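8th August

Glue day again. I mixed up the third batch of wheat starch paste this morning, 80 grams of starch this time, and left it to soak for 15 minutes before it went on the heat. The Tramix starch behaves so much better than the old bag! Fewer lumps, and it goes glassy all at once, so you have to stand there and keep stirring (I wandered off for a second to find a sieve and regretted it).

Noémi Kozma stopped by and rubbed some between her fingers and said still too thick for the Koltau ledgers. She's right, the spine linings on those are thin as onion skin. I let half of it down with water, roughly one to one, and pasted up test strips 1 to 7 on the Munro paper. Strip 4 cockled badly - my fault, I brushed against the grain.

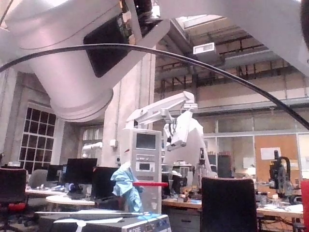 The strips are between blotters under the big board until tomorrow. I want to try the same batch on linen too, if there's any left that hasn't gone sour. Must order more blotter, 50 sheets if the budget allows, or we'll run out well before October.

Also, whoever has the good bone folder, please put it back in my drawer.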